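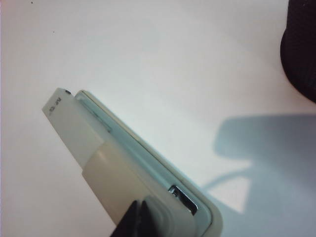
Famisberg, 6th November

Disposable plastic casing is a loose trade term for the molded outer shells of cheap goods meant to be used for a short time and thrown out. The term covers cartridges, test holders, refill packs and many other small items. Writers on the subject do not agree on where it begins or ends, and several definitions in print seem to have been drawn up to suit whoever was selling the product.

Origins

The usual story credits the Famisberg firm Navetine with the first snap-together shell. The evidence is thin. It rests on a company booklet by Kamran Azimi, which gives no drawings and names no buyers. Declan Bainbridge, who went through the town's trade registers, found 3 earlier makers selling much the same thing, among them a workshop run by the Căpraru family.

Claims about recycling

Makers often describe such shells as recyclable. In a narrow sense many are, but small mixed parts are hard to sort and often end up in general waste. The Plurent scheme, launched in July, promised to take back used shells from 20 shops. Its only published report lists 1197 items collected and does not say what became of them. Bainbridge has called the figure "a count of what went into the bins." Supporters reply that the scheme needs 5 years before it can be fairly judged, though no such period was mentioned at the launch.

See also: Injection molding; Packaging waste; Planned obsolescence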